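Small bins, big happiness: sorting out the worktable

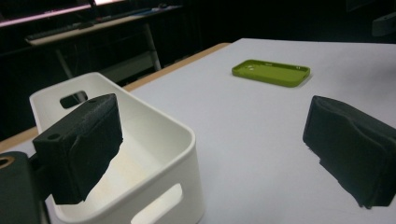 I have been threatening to do this since October and I finally gave the worktable a whole evening of my life. And I loved it! I know tidying posts are supposed to be a bit weary (ugh, the clutter, ugh, the cables) but I came out of this one so cheerful that I made a second pot of tea and just stood there admiring the tabletop like it was a view.

Some background for new readers. The table is white on top with a tan wooden edge, and I bought it secondhand from Berow, the furniture place behind the old rail depot. It was meant to be a sewing table. Then I stopped sewing for a while, and it turned into the place where everything from my pockets and bags ended up. Chargers, phone stuff, stamps, the warranty card for a kettle I no longer have. A pale surface shows every single thing you put on it, and I used to think of that as a flaw. Now I think it's the best feature. You can't pretend with a white table.

So, the bins. I have 2 of the white plastic ones, with rounded corners and handle holes cut into the sides, and I'm completely sold on them. I've been through wire baskets (cables poke out and snag), shoeboxes (sag, smell like shoes), and one very pretty woven thing that shed bits all over my carpet. The plastic ones wipe clean in one go. The handle holes mean I can hook my fingers in and carry the whole lot over to the couch, so I sort while I'm sitting down with a show on. If you take one idea from this post, please let it be sorting on the couch.

My method, if it deserves the word:

Everything comes off the table onto a bedsheet on the floor. Yes, everything, even the lamp.

Wipe the table. Warm water with a drop of dish soap, then a dry cloth. I do the wooden strip separately with a barely damp rag.

Bin goes back first, over by the edge, before a single other thing.

Then pick up one item at a time and decide. Keep it, give it away, or find out what on earth it is.

That last pile was the most fun. I found a tiny hex key from the Skiltavton shelf, which I had accused the movers of losing. I found a ticket stub from Procházka (the bakery that did the summer concerts out back, remember those?) and it went straight into the memory box. I found 22 pens. I tested every one of them on the back of an envelope, which took forever and was weirdly satisfying, and the dead ones went out.

Then there were the phone cases. Why do I keep phone cases? The lime green one is a color I still adore, it's like a popsicle, but I got a different phone back in the spring and it doesn't come close to fitting. I set it out on the table by itself to think about it, and after the tea I still couldn't quite let it go. A friend suggested using old cases as little trays for pins and buttons, and since there's a shallow hollow in there anyway I might try it when I get back to sewing. If it tips over and I'm picking pins out of the rug, you'll hear about it.

Cables I handled the way I always do, folded in a loose loop with a strip of fabric around the middle. I used to buy the hook and loop ties from Sustolitz and they were great, but I have so many scraps of cotton that it seems silly to order more. Cut the strip as long as your hand and tie a single bow. A different print for each kind of cable, so I can find the one I want without untangling the rest. The strawberries are for the camera, the blue check is for the speaker, and the ugly brown paisley is for anything I'm not sure about.

The whole job took 3 hours, and that includes the pens. I've promised myself one rule going forward, which is that if something sits on the tabletop overnight, it has to be in a bin or in my hand by breakfast. Ask me in a month how that's going!

Next up is the drawer under the window, the one that only opens if you lift it a little to the left. I've peeked. There's a lot of ribbon in there and I think some candle ends, and I would love to hear what you all do with ribbon, because right now mine is just one big soft knot.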